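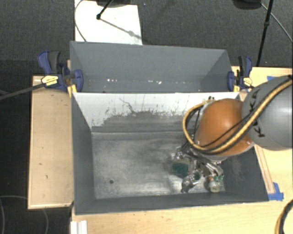 # Handing a tote-to-tote line over to an arm: setting up the shift around it

These are the steps we use at the Ernley site when a picking bench goes from two people to one person and an arm. They cover the bench, the first weeks, and the jobs of the people who used to do the picking by hand. They don't cover programming. For that, see the cell manual or ask Achilleas Tsakiris.

You need a bench that has already been signed off for safety, a shift lead who can be there for the whole first week, and the pick log from the last full month of hand work.

## 1. Write down what the pickers do now

Stand at the bench for a full shift before anything changes. Note every task, including the ones that aren't on the job sheet. When we did this on Losteo parts, the sheet said "move parts from bin to bin." The pickers were also pulling out bent parts, turning over labels, and telling the forklift driver when the next pallet was short. The arm took over only the first job. Someone still has to do the others, so put a name next to each one.

## 2. Fix the bins in place

People adjust when a bin shifts an inch. The arm goes back to the position it was taught. Set the two bins end to end or one behind the other, push them tight together, and clamp them to each other at both sides of the join. Bar clamps with a trigger grip are fine. Keep the handles out of the arm's path, and run the arm through its full reach at slow speed to check.

Mark the corners with tape on the bench so that a bin can go back in the same spot after cleaning. Use one color of tape for this and nothing else.

## 3. Agree on who can stop it

Everyone on the shift can stop the arm. Only the bench operator restarts it. Post this at the bench, and have each person press the stop once while the arm is moving. Raquel Mendes, who leads our early shift, makes this the first thing a new person does, before they get a locker.

## 4. Train the operator on clearing, not only on starting

Starting the arm takes a few minutes to learn. Clearing a bad pick takes longer, and it makes up most of the work. Practice these:

- a part wedged in a corner of the bin
- two parts picked together
- a part dropped outside the bins
- a hose or cable that has worked loose along the arm

Give each operator at least 2 shifts with a trained person next to them.

## 5. Move people before the bench goes live

Tell the pickers where they are going, in writing, with the pay rate. We were late with this on our first bench and lost a good picker over it. On the second, Lụa Hầu moved to inspection and Raphaël Pruvost became the bench operator, and both had their new hours by the start of December.

Rotate the operator job. Watching an arm for a whole shift is dull, and people miss things. We swap at the 10 a.m. break and again after lunch.

## 6. Read the log every week

Record total picks, stops, and the cause of each stop. In our first week the arm made 1,459 picks. By week 9 it was at 2,522 with the same operator hours. The stops column is more useful to the people on the floor - show it to them and ask what they would change. Moving the reject tray to the operator's left came from one of those talks.

If the same cause shows up two weeks in a row, send it to Achilleas with the log page attached.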